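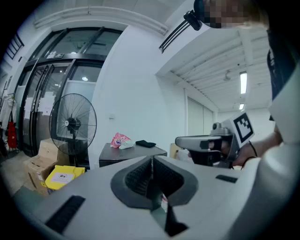
# Using the Ollora gripper kit in a laundry or utility area

The Ollora kit is a pair of hand-held grippers with square printed markers and a head camera. The user does a chore with the grippers in place of bare hands, and the recording is sent in to train a household robot. These tips come from a month with the kit, mostly on small jobs such as changing bin liners, clearing the top of a washer and moving detergent packs. Yufang Jiang did most of the handling; Duangjai Hemmin checked the files.

## Before starting

- Charge both grippers overnight. A half-charged pair will last a morning if the head camera is switched off between tasks.
- Wipe the pads with a cloth dampened in plain water. Fabric softener leaves a film, and plastic packets then slide out of the grip.
- Open and close each gripper fully five times before the first recording. The Pokthorpe app reads the end positions from these movements.
- Keep the markers clean and flat. A marker with a lifted corner should be replaced from the spare sheet in the lid of the case.
- Tie back long hair and push the head strap down until the camera does not shift when you nod.

## Picking up soft packs

Refill pouches are the hardest common item. Approach from the side and take the pouch by the sealed seam, about a finger's width in. Gripping the middle pushes the contents to one end, and the pack rolls. Close slowly until the pads stop moving, then lift.

Folded cloth is easier if one gripper holds the near edge down while the other takes the far corner. Thin empty bags should be pinched where they are already creased.
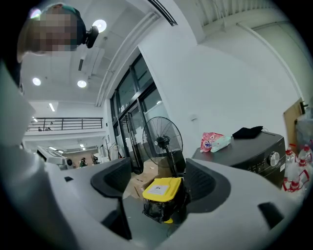

Can the kit be used to change a bin liner?

It can, with both grippers and a liner one size larger than the bin. Take the lid off first. Hold the rim of the bin with the left gripper and work the liner over the edge with the right, a short length at a time. Knotting the full bag is slow, so Siliņa, the company that rents out the kit, accepts recordings that stop before the knot.

## Positioning

Work at the height of the washer top where possible. For anything on the floor, bend the knees and keep the elbows away from the chest; the markers are lost to the head camera when the forearms cross. Route the cable along the outside of the arm and fix it at the elbow with the strap supplied. 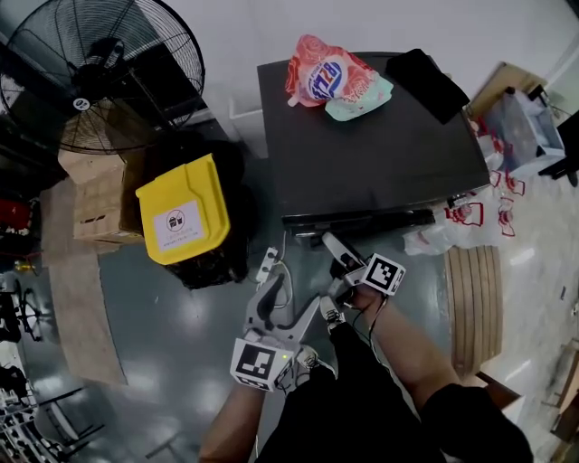 Start each recording with both grippers in view and hold still for a slow breath. Files without this pause were the most frequent rejects in our batch. End the same way.

## Storage and cost

The memory card holds 2,000 short clips. Duangjai copied ours to a laptop each evening, and the copy was slow over the supplied cable. A faster cable of the same type worked without trouble.

Siliņa rents the kit by the month. Replacement pads are sold in packs of 2, under the part name Gandness. Ours showed wear on the inner ridges by the end of September, with the right pad worse than the left. Peel the old pad from the narrow end, clean off the adhesive with rubbing alcohol, and leave the new one clamped shut for an hour before use.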